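Parked up at Landent, with the handbrake on twice

Posted Nov 3, 2022

When I left off, the van was pointing downhill outside Ciltlow with a gas bottle rolling about in the back and me pretending that was a normal noise. You'll be glad to hear the bottle is now strapped in. The strap came off an old suitcase and has a picture of a palm tree on it, so the interior finally has a theme.

I stayed at Ciltlow longer than I meant to. The site there is a field with a tap, run on an honesty box, and the view down the valley is the sort that makes you forgive a lot of mud. I forgave it for four nights. On the fifth morning I put my foot out of the side door and it went in past the ankle, and I decided the valley and I had seen enough of each other.

Getting off the field took most of the morning. I have a pair of plastic grip mats that I bought in March from a shop called Ndlovu Camping, and until that day they had lived under the bed in their wrapper, looking capable. You wedge them under the driven wheels, you ease off the clutch, and they shoot out behind you like toast. I did this several times. In the end a man with a tractor pulled me out, refused any money, and gave the mats a long look that I felt on their behalf.

So, Landent. It is 70 miles by the sensible road and I took the other one. The other one goes over the top, past a reservoir and a great many sheep who have views on right of way, and the van does not enjoy it. She does 20 miles an hour up anything steeper than a kerb. I had a queue behind me by the summit that would have done credit to a royal funeral, and I pulled into every lay-by that was long enough to take me. A few people waved. One did something else with his hand.

I like slow driving, though. In my old life I drove to work every day along the same dual carriageway and I couldn't tell you one thing that was on either side of it. Now I know where all the good gates are. I know which farms sell eggs and which ones only used to and never took the sign down (I have stood in a lot of yards shouting hello at a dog).

Landent itself is a harbour town with most of the harbour missing. The boats that are left sit on the mud at low tide, leaning on their elbows. There's a long car park behind the sea wall where vans are allowed overnight for a small fee, and the machine takes coins only, so I had my first conversation in two days with a woman in the chip shop about whether she would change a tenner. She would, if I bought chips. I think that's how the whole local economy works.

The wind got up at teatime. If you've never slept in a high-sided vehicle on a sea wall, imagine being rocked to sleep by someone who is cross with you. I turned the van nose-on, which helped, and then I got up again and checked the handbrake, and then I lay there and thought about the handbrake. By two in the morning I had put her in gear, chocked both back wheels and packed everything breakable into the sink with a towel round it.

It did at least get me to sort out the cupboards. The one over the hob came open in a gust and emptied itself on to the bed, and once a cupboard has done that you may as well carry on. I now have a box for food, a box for tools, and a box for everything I can't name but am afraid to throw away. 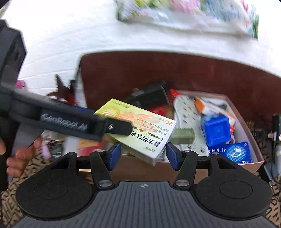
The third one is already the fullest. I've been told by people who have lived like this for years that if you haven't touched a thing in a month, it should go. By that rule I would lose the fire blanket, the spare fan belt and my good trousers, so I'm taking it as general guidance.

The other job was the heater. It's a Dratar, second-hand, and it has two settings, which are off and Egypt. I had hoped to get through to Christmas without touching it, but with the wind coming through the door seal I gave in and lit it, and within ten minutes I was sitting in a T-shirt with the skylight open, heating the English Channel of the air above Landent car park. I turned it off. I got cold. I turned it on. There's your evening's entertainment, and it beats most of what I used to watch.

The mileometer says I've done 3,166 since I set off, a fair bit of it in reverse. The plan from here was to follow the coast north, but the forecast has more of the same wind in it and the road that way is very exposed. So I may go back inland and look for some trees to hide behind. There's a wood marked on the map with a lane running into it and no sign of how you get out the other end.

The tide's coming in now and the boats are starting to stand up straight. I've got half a bag of cold chips and a new door seal to cut, and the scissors are in one of the boxes.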